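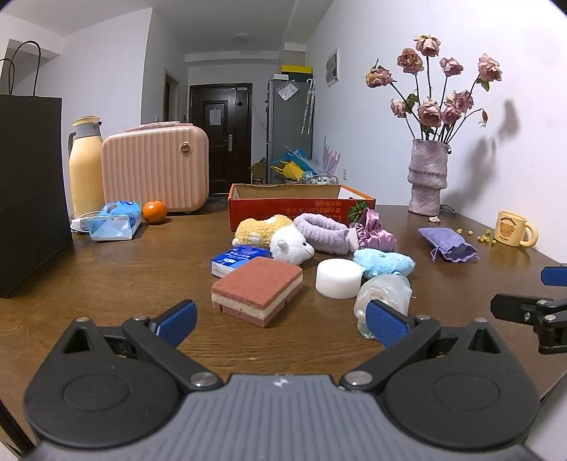 Household Economics 17: Week 9 handout
The Junk Drawer and Other Stores of Value
Lecturer: Nomvula Potgieter
Tutorials: Hạnh Đinh (Wurnholm campus), Munther Karam (online)

Where we got to last week

We finished on the pantry, which behaves more or less as the textbook says a store should. Stuff comes in, stuff gets eaten, and a tin of beetroot sits at the back earning nothing. Several of you objected to my calling the beetroot "idle capital". The objection is noted and the term will be in the exam.

Why people keep things they don't use

Three explanations turn up in the readings, and they don't get along.

1. Option value. You keep the spare key because one day you may find the lock. The cost of keeping it is a few square centimetres. The cost of chucking it is unknown, and people are dreadful at pricing the unknown, so the key stays.

2. Endowment. A thing is worth more once it's yours. Ask someone what they'd pay for a used bulldog clip at a garage sale, then ask what they'd take for one of their own. Ngân Tôn's chapter is good on this, although she takes 70 pages to get there and the first dozen are about her shed.

3. Deferred decision. Sorting is work. A drawer lets you put the work off at no visible charge, much as a credit card does, and the interest is paid in the ten minutes you spend hunting for the sticky tape.

I lean to the third. Châu Đồng leans to the first and will say so at length in his guest lecture.

The Kurkport survey

The one decent set of numbers we have comes from Kurkport, where 420 households agreed to empty a single kitchen drawer and write down what was in it. Between them they recorded 3027 items they couldn't name a use for. Please read the appendix before you quote that figure. "Couldn't name a use for" was decided by whoever answered the door, and in share houses this was often the person who'd lived there the shortest time.

Points to look for as you read:
Renters' drawers against owners' drawers, and whether length of stay explains the gap better than tenure does.
Batteries. The coding treats flat and charged batteries as the same item, and the authors never apologise for it.
Takeaway menus, which get their own table for reasons I've never got to the bottom of.

A note on valuation

Replacement cost is the easy method and usually the wrong one. A hex key costs next to nothing to replace, unless it's Sunday night and the bed is in pieces, when its price to you is a night on the couch. Any method you pick has to say when the thing is being valued as well as what it is. Essays that skip this lose marks every year, and every year I write the same comment in the margin.

Before the tutorial

Read Tôn, chapter 4, and the Kurkport appendix. Empty one drawer at home and bring a list. The list only, thanks. Last year someone brought the drawer.

The short essay (option value or deferred decision, your pick) is due 8th May by 5 pm, through the portal. Extensions go to Hạnh, who is kinder than I am but keeps better records.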